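**Ticket 166: large-format prints coming out with washed-out color and a faint band**
Opened: 14/11/2019
Status: open, then closed, then open again (see below)
Printer: Koria wide-format, the one by the window
Software: Festach print queue, on the shared computer

Okay, starting a log because I keep forgetting what I've tried and I've now run the same nozzle check three times thinking it was a new idea. Big sheets come out pale, and there's a light stripe running the short way across the page. Small prints look fine. I'll add to this as I go.

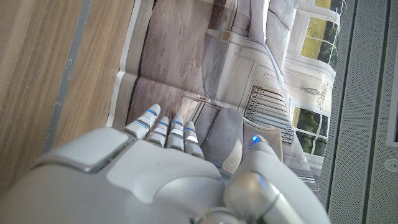
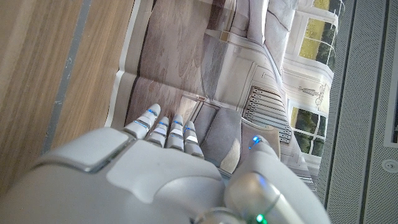 **First round**

Nozzle check: perfect. Not one gap. I was kind of hoping for a gap, because then I'd know what to clean!

Cleaned the heads anyway (normal clean, not the deep one, ink costs too much). Printed the test chart again. Stripe still there, same spot, and the blues still look like they went through the laundry.

Swapped paper from the Bovura matte to the old roll of satin we had under the bench. Color got better. Stripe didn't move. So I'm thinking these are two separate problems, and I've been treating them like one for a whole afternoon.

**Color**

Went digging in the Festach settings. The queue had a paper profile called "Default 2" picked for everything. I have no idea who made Default 2 or what happened to Default 1. The Bovura profile was installed but sitting in the wrong folder, so it never showed up in the list.

What I did:

1. Closed Festach all the way, including the little tray icon (closing the window only hides it)
2. Moved the profile into the same folder as the others
3. Opened Festach again and picked the Bovura profile by hand
4. Checked that color management was set to the application and turned off in the printer driver

Number 4 was the big one. It was on in both places, so every file was getting corrected twice. Turned it off in the driver, printed a short strip, and wow, there's the blue. Skin tones look like skin again too. I'm calling the color half fixed as long as the driver doesn't switch itself back after an update, which it did to us in March.

Closed the ticket here. I was pretty pleased with myself.

**Reopened, same ticket**

Yeah, the stripe. I printed one of the Magalhães posters at full size and the stripe was right there through the title. On a dark background it's hard to miss.

Things I tried that did nothing:

- Head alignment, automatic
- Head alignment, manual, squinting at tiny lines with the desk lamp on them
- Slower print speed
- High quality mode, which took forever and gave me a beautifully detailed stripe
- A different USB cable (I know, I know)
- Exporting the poster as a TIFF instead of a PDF

Then I turned the file 180 degrees and printed it again. The stripe stayed the same distance from the leading edge of the paper, so it ended up at the bottom of the artwork and not the top. Okay! That means the file is fine and it's something about how the sheet moves through.

Ran the paper feed adjustment from the front panel. It prints a set of little blocks and you choose the one with the least banding. Ours was set to 0 and the best block was +3. Saved it and reprinted. The stripe is much fainter now, but I can still find it if I tilt the sheet toward the window.

Cleaned the feed rollers with a lint-free cloth and a bit of water. Quite a lot of gray paper dust came off. Did the feed adjustment again afterward and this time +2 looked best, so if you're reading this with the same problem, clean the rollers first and save yourself a chart.

**Where it stands**

Color: good. Stripe: faint, visible on dark solids only. Photos and line drawings look clean to me.

The usage page says the last roller service was more than 2,000 prints ago, so I've asked for a quote on a new roller set. We have 20 posters left in the Magalhães batch and I'm doing the light backgrounds first while I wait.

If you use this printer before the rollers get here:

- Pick the Bovura profile, please, never Default 2
- Leave color management off in the driver
- Let big sheets sit on the table for a while before you roll them up, the matte scuffs really easily
- Don't run the deep clean! The heads are fine

Leaving this open until I've printed one of the dark ones on the new rollers.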